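Chapter 4

The Front Desk and the Door

Arrival, keys, and the small independent motel

Before you begin

By the end of this chapter you should be able to describe how a guest gets from a parked car to a locked room, explain why the exterior corridor lasted as long as it did, compare metal keys with card systems in a property of modest size, and write a late-arrival procedure that a tired person can follow in the rain. The terms in the margin list are defined at the end of the chapter. Read them first if you are the kind of student who does that. Most of you are not, and the chapter has been written with you in mind.

4.1 What a guest is buying

Ask a motel owner what the business sells and you will hear "rooms." Ask a guest at ten at night, after six hundred miles and a dinner that came through a car window, and the answer is closer to "permission to stop." The room matters, of course. It will be judged in the morning, with coffee, and sometimes in writing. But the first purchase is the end of the drive, and the part of the property that delivers it is the front desk.

This is awkward, as the front desk is usually the part of a small property that gets the least thought. Owners will spend a winter picking bedspreads and then run check-in from a drawer. The drawer holds the registration cards, a stapler, the spare keys, takeout menus from restaurants that have closed, and a pen that belongs to a bank. Guests will forgive the drawer if the person behind it is pleasant and quick. They will forgive slow if it is pleasant, too, up to a point that arrives sooner than owners believe.

Throughout this chapter we will use the Briretti Motor Lodge, a roadside property in the town of Trokham, as our running case. The Briretti has two buildings facing each other across a parking lot, an office at the street end, and an ice machine that can be heard from both. Its owner, Kalliopi Psarras, bought it from a couple who wished to retire somewhere without guests. She kept their sign, their lawn chairs, and their habit of parking guests right at the door of the room. She did not keep the carpet.

4.2 The door that opens on the parking lot

The classic motel plan puts the room door outdoors. You park, you walk a few steps, you are in. There is no lobby to cross in your socks, no elevator, no long hallway with a pattern underfoot designed to hide what has been spilled on it. Families with sleeping children love the plan. So do people with dogs, coolers, and musical instruments.

Chains moved away from it over the years, for reasons students can usually guess: guests felt safer with an indoor hallway, heat and air conditioning leaked less, and a taller building fit more rooms on less land. All of those reasons are sound. They also leave out how it feels to open your own front door in the morning, stand there in yesterday's shirt, and see your car exactly where you left it.

An owner who inherits the outdoor plan therefore inherits two jobs. The first is lighting, which should be even along the whole walkway and kind to anyone trying to sleep behind a curtain. The second is the lock. In a tower hotel, a stranger has to get past a lobby before trying a door. At the Briretti the stranger is already there, and so is everyone else.

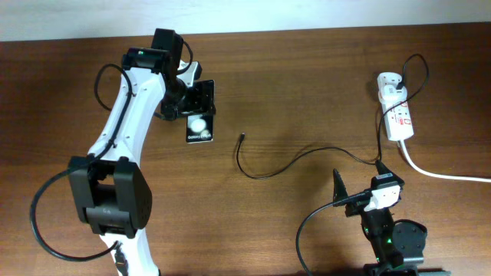 Psarras started with the locks. When she took over, every room had a brass key on a plastic tag stamped with the room number, which is a charming object and a poor idea. A guest who drops such a key in a diner has given away both the key and the address. The old tags also promised that the finder could drop the key in any mailbox. A few people did this, and the keys came home in December with the Christmas cards.

4.3 Keys, cards, and codes

A small property has three practical choices.

The metal key is cheap, needs no battery, and works when the power is out. It also goes home in the pockets of honest people at a steady rate. Each missing key ought to mean a new lock cylinder. In many properties it means a trip to the hardware store for another copy, and after enough summers there are more keys to Room 9 in other states than there are in the office. An owner using metal keys should take the number off the tag, keep a written record of every copy, and swap cylinders between rooms on a schedule.

The card lock solves the missing key by making it worthless at checkout. In exchange it asks for batteries in every door, an encoder at the desk, and somebody who knows what to do when the encoder sulks. Cards also fail in ways that guests take personally. A guest with a dead card and two bags will walk back to the office once in good humor. The second walk is a different walk.

The code lock does away with the object. The guest receives a number and types it in. This suits late arrivals very well and suits people who forget numbers less well. It also depends on the office really changing the code between guests, every time, including the Sunday-dinner sort of day when the laundry has backed up and somebody's grandmother is visiting. A code that never changes is a brass key with infinite copies.

The Briretti chose cards for the front building and codes for the back one. Consultants dislike this sort of arrangement. Psarras wanted to see which set of guests complained more before she paid for the other half. She reports that both sets complained chiefly about the ice machine.

4.4 The late arrival

Every motel has an hour when the office closes and an hour when the last guest turns up, and the second is later. What happens between them tells you a good deal about the owner.

The oldest method is the envelope. The guest's name goes on the front, the key goes inside, and the whole thing is taped to the office door, where it may be read by any passerby who would like a free room. A locked box with a code is better. A night bell that wakes the owner is better still for the guest, and explains the expression on some owners.

Consider the note that the Briretti used in its first season under Psarras:

"Welcome!! If you are reading this we have gone to bed. Your room is ready and you will find it in the back building (that is the one behind you, unless you came in from the side road, in which case it is in front). Please call if any trouble but only if it is trouble."

There is real warmth in this note. There is also no room number, no phone number, and a building that changes sides. A guest named Eetu Rautiainen, traveling through on his way to the lakes at Sengar, is said to have read it three times by the light of his phone and then slept in the car, which he described in the guest book as comfortable. Psarras refunded his night and rewrote the note. The guest book page is now framed in the office, below the clock.

The second version reads:

"Your room is in the building with the blue doors. Your room number and door code were sent to you by text today. If you did not get them, press the bell. It is fine to press the bell."

Notice what has gone. The apology is gone, and so are the directions that depend on where you are standing. The blue doors were painted that spring, partly so the sentence could be written. The last line was the hardest to agree on at home, as it invites people to wake you. In practice fewer of them did.

4.5 What the desk should say, and when to stop

A good check-in at a small property covers the room, the parking, breakfast if there is any, checkout time, and how to reach a person. Everything else can wait for the morning or for the guest to ask. New owners find this very hard. They are proud of the place, they have been alone in the office since four, and here at last is somebody to tell about the new water heater.

The guest, meanwhile, is holding a sleeping toddler. The skill is in noticing the toddler.

Some guests do want to talk. They are often traveling alone, they like an independent place for exactly this reason, and they will ask where the owner eats. Have an honest answer. The Briretti sends people to a pie counter on the road to Pravum, and warns them that it closes whenever the pie runs out. Guests have come back annoyed that the pie had run out, but none has claimed they weren't told.

Take the payment early in the conversation and hand over the key late. Once guests have a key in their hand they have left, whatever their feet are doing, and anything you say about the trash bins will be said to a coat.

Terms used in this chapter

Exterior corridor: a walkway outside the building from which guest rooms are entered.

Cylinder: the part of a metal lock that matches the key and can be replaced without replacing the whole lock.

Encoder: the desk unit that writes a room and a checkout time onto a card.

Late arrival: any guest who arrives after the office closes, including those who said they would be there by supper.

Questions to think over before Section 4.6

Find a small motel near you and look at its walkway after dark. Where would you put one more light, and whose window would it shine into?

Rewrite the first Briretti note in your own words without adding a map. Trade with a classmate who has never seen the property and ask them to tell you where the room is.

A regular guest asks for a metal key because "it feels like a motel that way." Draft a reply from the owner that keeps both the guest and the card locks.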